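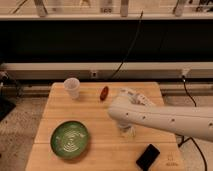
How do you look after a butcher-block top that gets used every single day? Wipe it along the grain with a barely damp cloth, dry it right away, and oil it before it starts to look thirsty.

Workshop notebook, Claltesstead
October 17, 2022, by the bench keeper
2 min read

I've been meaning to write this down for ages, and the table is looking so nice and honey-colored at the moment that I may as well do it now. The last full oiling was in April, when I used up the end of the Fellis oil and (I admit it) let one coat sit overnight. It went tacky and I spent a whole morning rubbing it back. Two thin coats, please, and wipe off the extra after half an hour!

The seams between the boards want the most attention. Crumbs and drips settle in there, so run a dry brush along them before the cloth comes out.

As for what lives on top: the green glazed bowl is my favorite thing in the room, with that pale spiral swirling around the inside, and I like it toward the front left where you can look down into it. Lift it when you move it, though, and check the foot for grit first. The clear plastic cup goes behind it near the back edge. It's so light that a sleeve will carry it off, so go gently when you reach across.

Still to do: order more oil from Deltia, and find the soft brush.

Questions to the bench desk, ext. 2773 | © 2022 Claltesstead workshop | Back to top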